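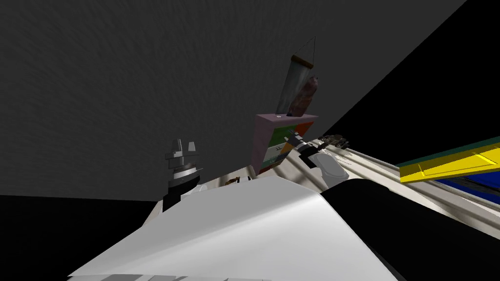
The robot club at the technical school in Prenmont has two arms, but until last August it could use only one of them at a time. Ineke Martens, who leads the club, told me this when I visited on a rainy afternoon, and she did not seem sorry about it. The students had first to learn how a simulator thinks, she said, and one arm was enough trouble for that. Now they work with both. In the simulated room they were using that day, a pink box stood on a beige work surface with a bottle on top of it, and a gripper was reaching toward the box from the right side. The second gripper was still pointing up. "It waits," said Martens. "The waiting is also programmed. The students forget this always."

The club calls its project Gethin. The name was chosen by a vote before Martens came, and she could not tell me what it means. Fifteen students are on the list, and on most days fewer are in the room. They meet after lessons and they prepare for a competition in Jiltitz, where each team must first pass a round in simulation before it is allowed to touch a real machine.

I asked Tudur Penry, who is in his last year, what is the most difficult part. He thought about it for a long time.

"The order of things," he said. "If you want to move the box and there is a bottle on it, you have to decide. Do you take the bottle away first, or do you carry both together very slowly? I wanted to carry both. Beca said no."

Beca Kemeys was sitting next to him and she confirmed it. "I still say no. If the bottle falls, you lose the points for the bottle and also the time for picking it up."

They have made a small test to settle the question. Each plan is run again and again with the objects moved a little, and the computer writes down the result. On the day of my visit, Beca's plan had succeeded in 85 percent of the runs and Tudur's in 70. He pointed out to me that his plan is faster. She pointed out that the rules of the first round give nothing for speed.

It was interesting for me to see how much of the work is talking. I had expected that everybody would sit behind a screen with headphones on. Instead they argue, they draw on paper, and they use their own arms to show how the robot should bend. Kemeys stood up twice to show me why an elbow should not pass in front of the view. "We see what the program sees," she explained, "and sometimes that is mostly the robot itself. Then you must plan with very little information, or you move the arm out of the way first."

The club's technical helper is Aivar Baranauskienė, who worked before at Verken, a small firm that made packing machines. He comes once a week and he is strict about one matter. Every student has to write down what they expect before they start a run.

"When they don't write it, they are never surprised," he told me. "They look at the result and they say, yes, I thought so. I did the same at their age — and also at Verken, for several years."

He showed me the notebook where these predictions are kept. Many are short. One said only "it will drop the bottle." Another filled a whole page and ended with a calculation of friction which, according to Baranauskienė, contains a mistake in the second line. He has not told the author yet. He would like her to find it.

I asked Martens if the students are disappointed to spend so many months with a robot that exists only on the computer. She answered that some are, and that about five have left the club for this reason. The others have become more patient with it than she is. "I want to see metal moving," she said. "They want to fix the grip first."

Before I left, Tudur asked for one more run of his own plan, with the bottle carried on the box. Beca opened the notebook and gave him the pen. The round in Jiltitz is in spring, and the team must send in its final program four weeks before.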